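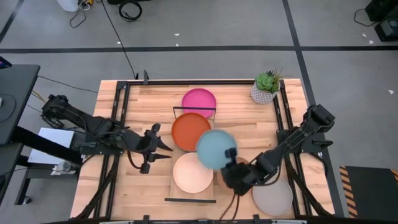 Thirty-six holes before supper

The first group goes off at Landside in March with frost still sitting in the bunkers, and I love every shivering minute of it. College golf asks a lot of its players on opening day: two full rounds, carrying your own bag, with maybe a sandwich eaten on the walk between greens.

Spyros Kadrić has coached the men at Timent for 19 seasons, and he still walks all 36 with them. "You learn more about a kid on his thirtieth hole than you do in a month on the range," he told me, halfway up the hill at 11.

What a hole that is! It plays 400 yards, all of it uphill, with a green that tilts hard toward the creek. The sensible play is a 3-wood short of the cross bunker. Timent's freshmen hit driver anyway, and one of them left himself a flip wedge and made the birdie putt from the fringe (his teammates, waiting on the next tee, let the whole county know).

Julline had the lead after the morning round. By late afternoon the wind had swung around, the par-5s were out of reach, and Gashi was suddenly two shots back with its best player still on the course. He parred in. Gashi lost by one, and they'll all be back on the tee at 8 tomorrow for the final 18.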